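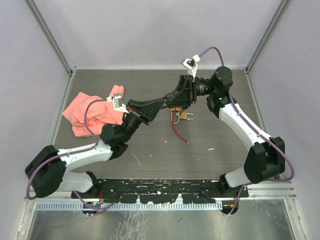 Photo: Ulla Huttunen, small bench, November

Small bench, afternoon. Notes for the Potgate drawer.

Got out the little gold padlock with the silver shackle and the pink cloth, and went through what we have on paper for each. Kaja Jankauskaitė wants the small parts list finished before the shelf move, so I am writing down more than I normally would.

Padlock. It is entered as item 334 in the book and as 87 on the old card. Keep 334. I have crossed out the card and put the new number on the bag label. Body wiped with a dry cloth first, then one drop of oil at the shackle. Let it stand ten minutes with the shackle up, wipe again. Do not use the graphite from the Trilau kit on this one, it gets on everything pink we own and does not wash out. Key goes in the bag with the lock, not on the hook. Two people have asked me for it this month and both times it was on the hook under somebody's coat.

Red strap, or wire, whichever we decide to call it. The book has it under both words in different places. I am going with "red line, thin" until Kaja says otherwise. It needs a label at one end only. Masking tape flag, folded over, number in pencil. Ink from the blue pen bled through last time.

Cloth. Salmon pink in the book, "pink rag" on the card. Shake it out over the bin, fold in thirds and then in half, store flat. It had been going back in the drawer bunched up and then it catches on the runner. Wash cold with the other cloths, no softener. Ulla thinks it came in with the Hämäläinen box. I looked and the packing sheet for that box says only "textiles, assorted", so no help there.

Floor of the bench – still marked. White specks and scuffs over the gray. I tried a damp sponge on a patch at the back and then the plastic scraper on the same patch. The scraper is better on the specks, neither does much for the scuffs. White paint on the black rail along the front as well. Leaving that until we have the right remover, the stuff under the sink says not for painted metal and I don't know what the rail finish is.

Stock, from the Ulley order: bag labels 1,504 on the delivery note, 2,178 on the invoice. Kaja is calling them about it. Don't open the second carton before she has an answer.

To do
– new card for 334
– agree on a name for the red line
– masking tape, two rolls
– ask Ulla where the good scraper went, the one with the wide blade
– drawer runner, left side, needs a screw

Back on the bench tomorrow after lunch.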